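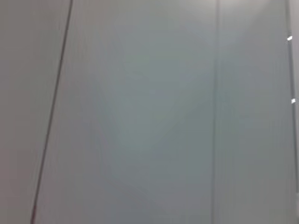
Wall paneling at the Ivmont packing room, close up, with the seam on the left.

Ivmont Packing Room: Progress Report to the Arnia Fund
Period ending November

Your last letter asked whether the money had gone into anything you could point at. It went into walls, mostly. The old pegboard came down in the first week and took a fair amount of plaster along with it, so the gray panels were ordered earlier than planned. They are plain and pale and have no hooks on them, which was a condition of the Ender lease and has done wonders for people who like to hang things on hooks.

The table is the other large item. We asked for white so that small things would show up on it. Small things do show up on it, and so does every cup of coffee.

Bags

The tan canvas tote is the model we settled on after three rounds with Montoya. It has a zipper across the top, brown piping around the front panel and two wide handles that fold down over the front. Round one had no zipper. Round two had a zipper that opened if you looked at it firmly. We have received 228 of the current version and sent back 14 for crooked piping, a matter on which Montoya and this office continue to hold different views. 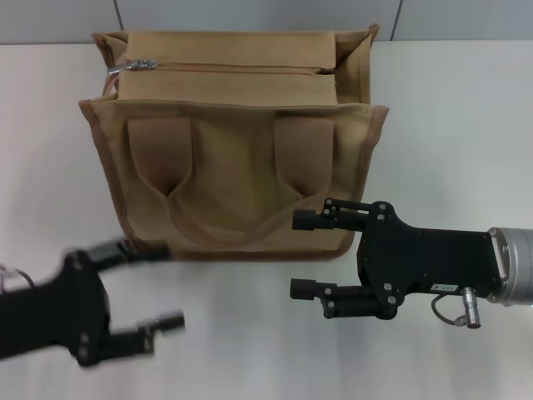
Spending and what comes next

Paneling and the table came in $397 over the line you approved. We have covered it from the supplies budget, and would like to discuss tape at your convenience.

Still open: a second shelf, a label that sticks to canvas, and a decision on whether handles are folded before or after the zipper is closed. The packing sheet currently says both.
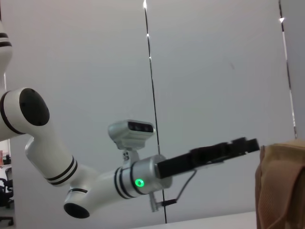
White arm with black gripper, green indicator light on.

The next delivery of totes is due before the spring report. Receipts are attached in the order we found them.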